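# What Does a Residents' Council Do?

A care home is a building where people live when they need help every day. Many of the people are old. Some need help with washing, some with walking, and some with taking medicine on time. The people who live there are called residents.

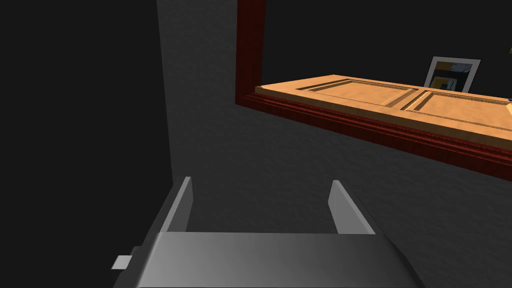
Residents have rights. A right is something a person is allowed to have or do, and other people must respect it. A resident has the right to privacy, to see visitors, to get mail unopened, and to complain without being punished.

A residents' council is a group of residents who meet to talk about how the home is run. At Brollgate, a home with 50 residents, the council has eight members and meets once a month for 30 minutes. Staff may come only if the council invites them.

## How a complaint moves

1. A resident tells a council member about a problem, such as cold food or a call bell that is answered late.
2. The council talks about it and writes it down.
3. The manager gets a copy and must write back within 20 days.
4. The answer is read aloud at the next meeting.

In June, the Brollgate council asked for a later breakfast. The manager agreed to move it by half an hour.

## When a problem is serious

Hitting, stealing, and leaving a person without care are serious. They do not wait for a meeting. They are reported right away to a person outside the home called an ombudsman. The ombudsman listens to residents, looks into what happened, and tries to fix it. At Brollgate this person is Tímea Bodnár. Her phone number is on the wall by the front door.

## Can children help?

Yes. If you visit someone and they seem hurt, scared, or very sad, tell an adult you trust. You do not need proof.

**Word to know:** *Ombudsman* comes from Swedish. Say it "OM-budz-mun."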